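지류보존실 작업일지, 7월, 월요일
프레토리우스 문서군 장부류 소맥전분풀 점도 및 박리 시험, 클리르니닌 세척 후 건조 상태 확인 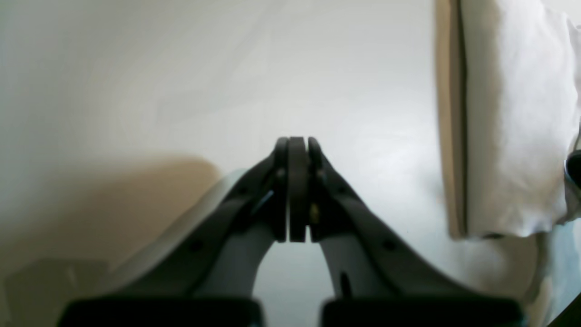

세렌 다비스는 지난번 일지를 읽고, 풀의 농도만 적고 체에 거른 횟수를 적지 않으면 나중에 같은 풀을 다시 쑬 수 없다는 의견을 여백에 남겼다. 또한 박리 시험의 결과란에 '양호'라고만 쓴 칸이 여럿 있으니, 어느 면에서 떨어졌는지를 함께 적어 달라고 하였다. 타당한 지적이므로 금일 기록부터 반영한다. 이전 일지의 해당 칸은 소급하여 고치지 않고 그대로 둔다.

1. 금일 작업 대상

프레토리우스 문서군 가운데 등록번호 2779 장부. 반가죽 장정, 본문은 래그지로 보이며 후반부에 목재펄프가 섞인 것으로 추정되는 용지가 일부 끼어 있다. 섬유 분석은 아직 시행하지 않았으므로 용지에 관한 서술은 모두 육안 판단이다. 책등 쪽 하단에 오래된 침수 흔적이 있고, 얼룩의 경계를 따라 갈색 선이 남아 있다. 경계선 안쪽은 사이즈제가 빠져 만졌을 때 힘이 없고, 넘길 때 소리가 거의 나지 않는다. 경계선 바깥쪽은 상태가 비교적 좋다.

장부의 필기에는 철갈 잉크가 쓰였다. 합계란에 굵게 그은 가로선의 일부가 종이를 관통하여 균열로 이어졌다. 균열은 선을 따라 길게 난 것과, 숫자의 획이 겹친 곳에 짧게 난 것으로 나뉜다. 전자는 보강이 필요하고 후자는 당분간 두고 보기로 하였다. 이 구분은 요하네스 필레이의 제안에 따른 것이며, 보강지가 지나치게 많아지면 책의 두께가 늘어 등이 닫히지 않는다는 점을 고려하였다.

2. 세척 후 상태

지난주에 클리르니닌 희석액으로 표면 세척을 마친 낱장을 흡수지 사이에서 꺼내어 확인하였다. 낱장은 모두 평평하게 말랐다. 모서리 한 곳에서 흡수지의 결이 종이에 옮은 것이 보여 해당 장을 따로 빼 두었다. 눌림이 강했던 것으로 판단된다. 다음 건조 시에는 첫 흡수지를 부직포로 바꾸고 누름판의 무게를 줄인다.

갈색 경계선은 옅어졌으나 없어지지 않았다. 완전한 제거는 이번 처리의 목표가 아니다. 침수 흔적은 이 장부가 보관되어 온 경위를 보여 주는 자료이기도 하므로, 처리 계획서에도 '산성 오염물의 저감'까지만 적혀 있다. 열람 부서에서 얼룩을 더 지울 수 있는지 문의가 있었고, 계획서의 해당 항목을 복사하여 회신하였다.

붉은 잉크로 쓴 여백 주기에 대해서는 세척 전에 번짐 시험을 하였고 면봉에 색이 묻어났다. 그 장들은 세척 대상에서 제외하였으며, 마른 상태에서 부드러운 붓과 분말 지우개로만 처리한다. 제외한 장의 목록은 작업 봉투 안쪽에 붙여 두었다. 봉투를 바꿀 때 목록도 함께 옮겨야 한다.

3. 풀 쑤기

소맥전분을 증류수에 하룻밤 불린 것을 사용하였다. 불림물은 아침에 따라 버리고 같은 양의 새 증류수를 부었다. 중탕으로 가열하면서 나무주걱으로 계속 저었고, 반투명해진 뒤부터 30분을 더 끓였다. 지난번에는 반투명해지자마자 불에서 내렸는데, 이튿날 풀에서 물이 분리되었다. 이번에는 충분히 끓인 쪽이 어떻게 달라지는지 보고자 한다.

다 쑨 풀은 뚜껑을 덮어 식혔다. 표면에 생긴 막은 걷어 냈다. 말총체에 세 번 거르고, 그때마다 체의 안쪽에 남은 덩어리를 긁어 버렸다. 첫 번째에는 덩어리가 눈에 띄게 남았고, 두 번째에는 약간, 세 번째에는 거의 남지 않았다. 세 번째 이후의 풀은 붓을 들었을 때 끊어지지 않고 늘어지며 떨어진다. 다비스의 의견대로 거른 횟수를 용기 라벨에도 적었다.

풀의 일부를 덜어 증류수로 묽게 한 다음 두 가지 농도로 나누었다. 진한 쪽은 우유를 조금 졸인 정도, 묽은 쪽은 탈지유 정도라고 적어 두면 실내에서는 서로 통하지만, 외부 기관에 보내는 보고서에는 쓸 수 없는 표현이다. 점도컵으로 유출 시간을 재어 병기하여야 하는데, 점도컵은 현재 교정을 위해 반출되어 있다. 돌아오는 대로 같은 풀을 다시 쑤어 측정한다. 오늘 쑨 풀은 그때까지 두지 않는다.

비교용으로 콘도데오를 같은 방법으로 준비하였다. 제조사가 권하는 농도보다 묽게 탄 것이며, 이 농도는 우리 작업실에서 임의로 정한 것이다. 따라서 시험 결과가 좋지 않더라도 제품의 성능에 대한 판단으로 읽어서는 안 된다. 콘도데오는 냄새가 없고 붓에서 잘 씻겨 나온다. 다만 얇은 보강지에 바르면 종이가 잠시 투명해져 섬유의 결을 보기 어렵고, 찢은 가장자리를 가지런히 놓는 데 시간이 더 걸렸다.

4. 시편 제작

시편은 장부의 용지와 두께가 비슷한 옛 래그지 여분에서 잘라 썼다. 원본 낱장은 시험에 사용하지 않는다. 여분지는 같은 시기의 빈 장부에서 나온 것으로, 등록 자료가 아님을 날레디 응구바네가 확인하였다. 재단은 종이의 결 방향과 나란하게 하였고, 결 방향을 연필로 시편 뒷면 구석에 표시하였다.

보강지는 얇은 닥종이이다. 물붓으로 선을 긋고 손으로 당겨 찢어 가장자리의 섬유를 길게 남겼다. 칼로 자른 보강지를 붙인 시편도 대조용으로 포함하였다. 칼로 자른 것은 붙인 자리의 경계가 손끝에 걸리며, 종이를 굽히면 그 경계에서 먼저 꺾인다. 이미 아는 내용이지만 신입 연수에서 보여 줄 시편이 모두 낡아 이번 기회에 새로 만들었다.

풀을 바르는 순서는 다음과 같이 통일하였다. 폴리에스터 필름 위에 보강지를 놓고 가운데에서 바깥으로 바른다. 남는 풀은 흡수지로 한 번 눌러 덜어 낸다. 필름째 뒤집어 시편에 얹고, 위치를 확인한 뒤 필름을 벗긴다. 부직포를 덮고 뼈주걱으로 가볍게 누른다. 흡수지와 유리판, 누름추를 차례로 올린다. 흡수지는 붙인 직후에 한 번, 점심 전에 한 번 바꾸었다.

음포 응코보가 오후에 들러 누름추의 위치를 보고, 추가 유리판의 한쪽으로 치우치면 반대편 끝이 들뜬 채로 마른다고 지적하였다. 확인한 결과 한 조의 추가 실제로 한쪽에 몰려 있었다. 바로잡았으나 이미 마르기 시작한 뒤였다. 해당 조는 결과에서 제외하고 별도 봉투에 보관한다.

5. 박리 시험

지난주에 만들어 충분히 건조한 시편을 대상으로 하였다. 오늘 만든 시편은 아직 시험하지 않는다. 시험은 손으로 보강지의 끝을 잡아 일정한 방향으로 당기는 간이 방법이며, 장력계를 쓰는 정식 시험과는 구분하여 기록한다.

진한 전분풀: 보강지의 섬유가 시편 위에 얇게 남고 보강지 자체가 갈라졌다. 접착력이 보강지의 강도보다 크다는 뜻이다. 약한 원본에 쓰면 원본의 표면이 딸려 올라올 우려가 있다.

묽은 전분풀: 풀층에서 떨어졌고 시편 표면에는 손상이 보이지 않는다. 확대경으로 보았을 때 섬유의 일어남이 미세하게 관찰되는 곳이 있었다. 떨어지는 동안 힘이 고르게 걸렸다.

콘도데오: 풀층에서 떨어졌으며 시편 쪽에 옅은 광택이 남았다. 비스듬한 빛에서만 보인다. 젖은 면봉으로 닦자 광택이 줄었다. 한 시편은 당기기 전부터 끝이 들려 있어 비교에 넣지 않았다.

박리면을 적는 방식도 이번에 정하였다. 보강지 안에서 갈라진 경우는 '보강지', 풀층에서 떨어진 경우는 '풀층', 시편의 표면이 뜯긴 경우는 '원지'로 적는다. 두 가지가 섞인 경우에는 넓은 쪽을 앞에 쓴다. 멜투스 측과 공유하는 표에도 같은 용어를 쓰기로 하였고, 카니실레 마부자가 표의 머리글을 수정하여 회람하였다.

6. 철갈 잉크 부분의 처리에 관한 논의

잉크가 있는 균열에 물기가 많은 풀을 쓰면 철 이온이 주변으로 이동할 위험이 있다. 위의 시험 결과는 잉크가 없는 부분에만 적용된다. 잉크 부분에는 미리 풀을 발라 말려 둔 보강지를 최소한의 습기로 되살려 붙이는 방법을 검토하고 있다.

필레이는 젤라틴을 우선 검토하자고 하였다. 본인이 이전에 다룬 서간집에서 젤라틴으로 붙인 보강이 안정적으로 유지되고 있다는 것이 이유이다. 마부자는 젤라틴에 이의가 없으나, 장부는 편지와 달리 펼칠 때마다 같은 자리가 굽는다는 점을 들어 굽힘을 반복한 뒤의 상태를 먼저 확인하자고 하였다. 두 의견을 모두 받아들여, 젤라틴을 입힌 보강지 시편을 만들어 손으로 100회 접지 않고 완만하게 굽혔다 펴는 시험을 추가한다. 굽힘의 반지름은 원통에 감아 맞춘다. 원통은 포장용 종이관 중에서 장부를 펼쳤을 때의 곡률에 가까운 것으로 고른다.

철 이온 시험지의 재고가 얼마 남지 않았다. 주문서는 작성하였고 결재를 기다리고 있다. 시험지가 들어오기 전에는 잉크 부분에 어떠한 수분 처리도 하지 않는다.

7. 작업 환경

오전 중에 제습기의 물통이 차서 운전이 멈춘 것을 점심 무렵에 발견하였다. 그동안 실내 습도가 평소보다 올라갔으며, 기록지의 곡선에도 나타나 있다. 건조 중이던 시편에 영향이 있을 수 있으므로 봉투에 그 사실을 적었다. 물통은 출근 직후와 점심 전에 비우도록 한다. 장마철에는 퇴근 전에도 비워야 한다.

흡수지 건조대의 아래 칸에 사용한 흡수지와 새 흡수지가 섞여 있었다. 한 번 쓴 것은 모서리를 접어 구분하는 것이 작업실의 규칙이나, 접힌 모서리가 낱장에 자국을 낼 수 있다는 의견이 있어 연필로 사선을 긋는 방식으로 바꾼다. 선은 반드시 가장자리에만 긋는다.

8. 미결 사항

등록번호 2779 장부의 앞면지에 붙은 인쇄 라벨을 떼어 낼 것인지 결정되지 않았다. 라벨의 접착제가 누렇게 변하였고 아래의 필기가 비쳐 보인다. 필기의 내용은 투과광으로 대부분 읽을 수 있으나 끝부분 한 단어는 확인하지 못하였다. 응구바네는 라벨 역시 소장 이력의 일부이므로 현 위치를 유지하자는 입장이다. 담당 학예 부서의 회신을 받은 뒤 정한다.

후반부의 이질적인 용지에 대해서는 섬유 채취 허가를 신청하였다. 이미 떨어져 나온 조각이 봉투에 보관되어 있으므로 그것을 쓰면 원본에서 새로 채취하지 않아도 된다. 다만 조각이 어느 장에서 나온 것인지 기록이 남아 있지 않다. 찢긴 윤곽을 맞추어 보는 작업이 먼저이며, 수요가 급한 일이 아니므로 세척 낱장의 정리가 끝난 뒤에 착수한다.

책등 가죽의 분말화 부분은 이번 단계에서 손대지 않는다. 작업 중 가루가 본문으로 떨어지지 않도록 폴리에스터 필름으로 느슨하게 감싸 두었다. 묶은 면테이프의 매듭은 앞마구리 쪽으로 둔다.

9. 다음 작업

오늘 만든 시편은 누름 상태로 두고 흡수지만 교체한다. 묽은 전분풀은 새로 쑤어 잉크가 없는 찢김부터 시작하며, 첫 장을 마친 뒤 건조 상태를 보고 나머지의 진행 여부를 판단한다. 남은 풀은 냉장 보관하되 3일이 지나면 폐기한다. 용기 라벨에 쑨 날과 거른 횟수, 쑨 사람의 이름을 적을 것. 풀붓은 세척하여 털이 아래로 가게 걸어 두었고, 체는 아직 물에 담겨 있으니 다음 사용자가 헹구어 말려 주기 바란다.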